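Big Gray Baseplate — Used, Ready to Build On

Hi, Llinos Trevor here! I've loved having one of these on my table, and now you can too. It's a large square plate with round studs all over, so there's plenty of room for walls and a handful of loose bricks. 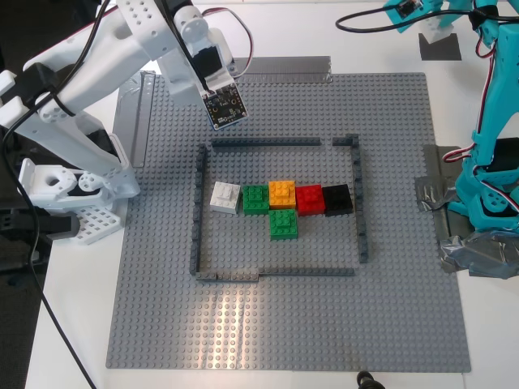
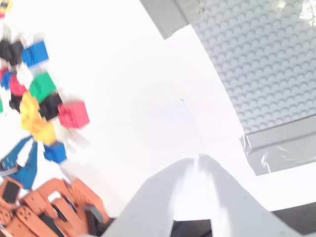 I've got 2 left, and they ship from Winville. My tip — tape the edges down before you start, or the whole thing slides when you press hard. Bricks aren't included (sorry!). Order code 965.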